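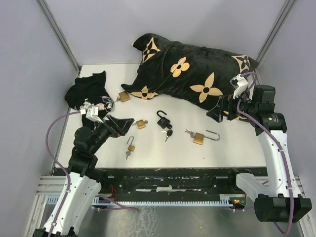

Two-arm station at the Hollmann lab, set up with padlocks, keys and a pillow.

In October a small group of us visited the Hollmann lab in Flusumdale, where they study how robot arms learn to handle everyday objects. I went mostly for the Plulten project, which I had only read about.

The stations are pairs of arms facing a white table. A person first guides the arms through a task, and each run is recorded. The Plulten team trains on 500 of these runs per task. What they are testing is whether clutter should be part of the training from the start. One set of runs uses a bare table with only the locks on it. The other adds cloth, cushions and whatever else is on the shelf, moved to new spots between runs.

The locks are a hard case. They are small and shiny, some are open and some are closed, and the keys are smaller still. A patterned pillow next to them gives the cameras a lot to look at that has nothing to do with the job.

We were shown the results from 175 test trials on tables the system had not seen before. The version trained with clutter picked up the right lock more often. It was also slower, and it still had trouble with keys lying flat. The team did not play that down. They plan to go to 1000 runs and see if the gap holds.

The talk afterward covered Zostness, the software they use to sort and label recordings. It was fairly technical, but I liked the part on throwing out bad runs - they keep a written note for each one.

Plan on 2 hours for the visit. The lab is on the ground floor and there is parking behind the building.

Posted 20 Dec 2022 | Contact | Back to top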